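**Extract from the Register of the Ferry Office at Makholm**

10/11/2017

The Office records that the Nisness ferry did not sail this morning. The matter is entered at the request of the Harbour Superintendent, Olga Brandão, who wishes the circumstances preserved in full.

At the usual hour the ferryman, Igor Trnka, presented himself at the slip in his uniform coat and declined to board. Asked for his grounds, he stated that the island was not there. The Superintendent reminded him that Article 4 of the Ferry Regulations makes no allowance for fog. Mr Trnka replied that there was no fog.
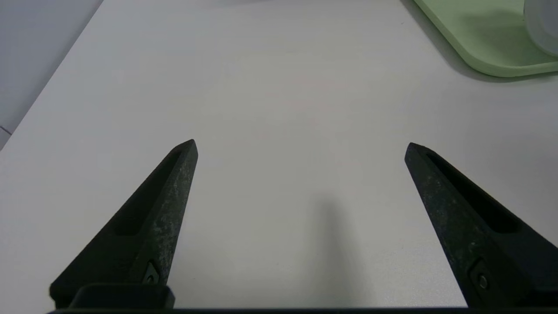 The Superintendent then went down to the slip in person. She found the air clear as far as the outer buoy and, past the buoy, open water. She remained there for a considerable time. On her return she asked for the tide tables and for a cup of tea, and had the word "delayed" put up on the board.

Three passengers were waiting. Mr Maarten Van den Broek held a return ticket and had left a dog on the island. Mrs Shaohua Xie was carrying a clock for repair. The third, an elderly man named Bořivoj Říha, had bought a single, and sat with his hat on his knees.

It was Mr Říha who asked to see the Register. He turned back to September and laid his finger on an entry in the hand of the previous Superintendent, Tichý, by which the annual due of 900 crowns, payable by this Office to the island for the right of landing, had been set aside until further notice. 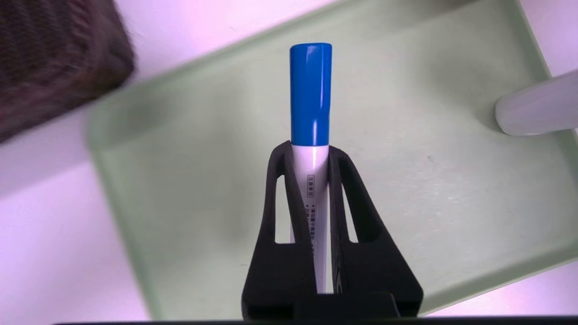 Could an island withdraw itself over an unpaid due?

The charter is silent on the point, though it does grant Nisness the right to "receive or not receive" any vessel, and the Office has always taken those words to refer to quarantine.

The Superintendent considered the matter in her room with the door closed. She then unlocked the strongbox, which held 90 crowns and a quantity of stamps. Mr Van den Broek, on being told the difficulty, emptied his wallet on the counter. Mrs Xie gave what she had and offered the clock as security for the remainder. Mr Říha offered nothing and was not asked.
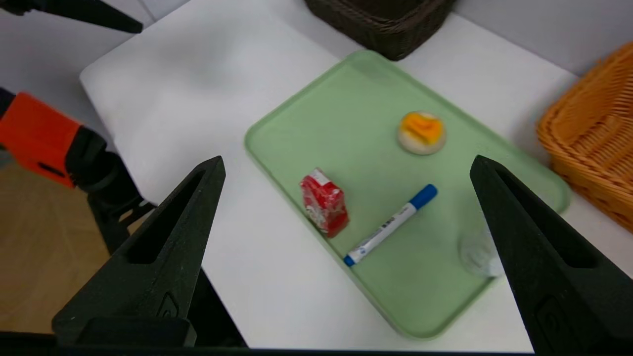 A receipt was drawn up for each contributor and the money sealed in an oilcloth bag. Mr Trnka was instructed to row it to the outer buoy, tie it there, and return without looking back. He asked whether the last part was an instruction or advice. The Superintendent said that he might enter it as he pleased.

He was back before dusk. The lamp on the Nisness jetty was seen from this window shortly afterwards, and then a second lamp, and a dog was heard.

The evening sailing departed with two passengers. Mr Říha's ticket was found on the bench, unpunched, and is attached to this page pending a claim.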